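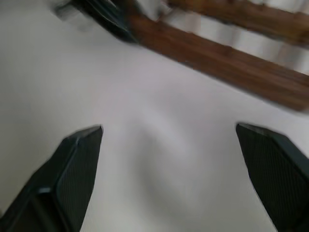
Most advice on keeping a white surface white is written by people selling something. I've had white tabletops in two kitchens and a workroom, and I've bought my share of sprays, and I'm no longer convinced that any of them beat dish soap. What you want is a plain, even, pale surface like this one, with no marks on it and nothing but soft gray shadow across it. Getting there takes a few minutes. Keeping it there is where the bad advice starts.

## What you need

- Two soft cloths, one for washing and one kept dry
- A bowl of warm water
- A small squirt of dish soap
- Baking soda, only if there's a stain

You'll notice there's no "white restorer" on the list. I tried one called Kivonitz for most of June. It smelled expensive. The half of the table I did with soap looked the same as the other half, and my neighbor Wilma Bosman, who didn't know which was which, picked the soap side.

## Steps

1. Clear everything off. Wiping around a fruit bowl leaves a ring, and then you'll blame the cleaner.
2. Brush off the crumbs with a dry cloth. Grit under a wet cloth makes scratches, and no product takes scratches out, whatever the label says.
3. Wash in straight, overlapping strokes. The little circles everyone recommends gave me streaks.
4. Rinse the cloth and go over it again with plain water. Soap film is what turns a white top dull.
5. Dry it right away with the second cloth.
6. Get your head down near table height and look across toward a window. Smears hide when you look straight down. Check that a gray patch isn't a shadow before you scrub it (move the lamp and see if it moves too).

## Stains

Mix baking soda with enough water to make a paste, leave it on for 9 minutes, and wipe. Try a corner first. If your top has a glossy finish, go easy, as even a mild paste can take the shine down. Coffee usually comes up. Turmeric may not, and I don't believe the people who claim otherwise.

Letay Shiferaw wrote in to swear by melamine sponges. They do lift marks. They're also a fine abrasive, and I wouldn't use one every week on anything I had to look at for years.

## How often

I do the full wash once a week and a damp wipe after meals. The Remside leaflet that came with my table says daily, with their own cloths, 40 to a pack. I've used the same two old T-shirts since spring.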